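Six months with the Gukell sorting kit

August 2022
By Silvan Zwahlen

I said in February that I would write up the Gukell kit once we had used it enough to have an opinion. We have, so these are my notes.

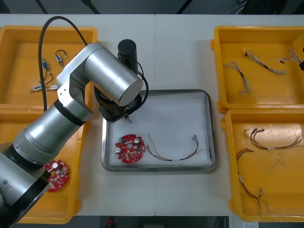 The kit is sold as an add-on for an arm you already own. You get a gripper, the cable set, a license for the teaching software and two days of setup from Lanz, who sell it in our area. You supply the table and the trays. We do small repair batches, mainly round circuit boards and the wire harnesses that go with them, and the job I wanted to hand over was moving parts between the storage trays and the work tray. It's dull work and people make mistakes at it after lunch.

Setup took the two days they promised. Aurelia Gasser from Lanz did most of it and left us a printed sheet of settings, which I still use more than the manual. The manual was translated in a hurry and the chapter on tool offsets has two pages in the wrong order. I wrote to Gukell and got a polite reply. The PDF is still the same.

Boards are the easy part. They are stiff, they lie flat, and the notches around the edge give you something to line up on. Put a soft white liner in the steel tray if you try this. On bare metal the boards slid when the gripper let go, and the liner fixed that for the price of a lunch.

Harnesses are harder. A harness never lies the same way twice, and the taught positions only help if the connector end is close to where you said it would be. I ran 200 picks over one week and wrote down every miss. There were 34, and only 2 of those were boards. The rest were harnesses, nearly always the thin ones that curl up at the ends. If two of them touch, the arm may bring both.

What helped was spreading them out. We used to pile everything from one job into one tray. Now we keep a few to a tray, with the light and dark wires apart. You lose table space that way, and the arm already takes up a good part of a corner.

I also looked at the Pakach version before buying. It has a better screen and a quicker gripper change, but the software is rented by the month and stops if you stop paying. The Gukell license is bought once. For a shop our size that settled it.

Complaints, in no special order. The teaching software takes 20 seconds to reconnect after the stop button has been pressed, every time. The cables need more slack than the drawing shows, so check them at full reach before you tie anything down. Spare tips come only in packs, and the packs are not cheap.

I would buy it again for boards. For harnesses I would ask for a trial with my own parts first, and Lanz will do that if you push a little. Jondach has a new gripper due that is meant for loose wire. I have asked for a loan unit and will post when I've had it on the table.

Contact: use the form on the About page | © 2022 Silvan Zwahlen | Back to top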